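Our budget was $1000 for the semester, and I really thought we'd have money left over. We did not! The first thing we priced was the Merkik gripper, which came to $214 with the mounting plate. I wanted two so we'd have a spare, but the Stimo battery pack ate up that plan pretty fast.

Then there was the furniture. Our task was moving bottles between a desk and a refrigerator drawer, so we needed both in the Seltstead lab. A used fridge ran us $160 - a good deal, but I forgot to budget for delivery, and that hurt.

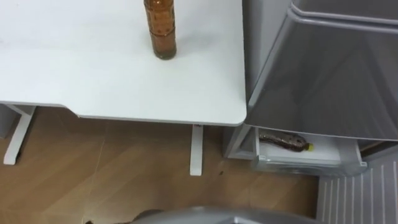 Figure 1. Desk and refrigerator with the bottom drawer open, one bottle on the desk and one in the drawer.

The bottles were the cheap part (groceries, basically). I put down 5 of them in the order sheet, all with ridged sides, and we still had to argue over which account they came out of.

If I did the plan again I'd get the Gumede quote in September. We waited until October and the shipping price had gone up. I'd also keep up to $100 back for cables and adapters, which I left off the first sheet completely.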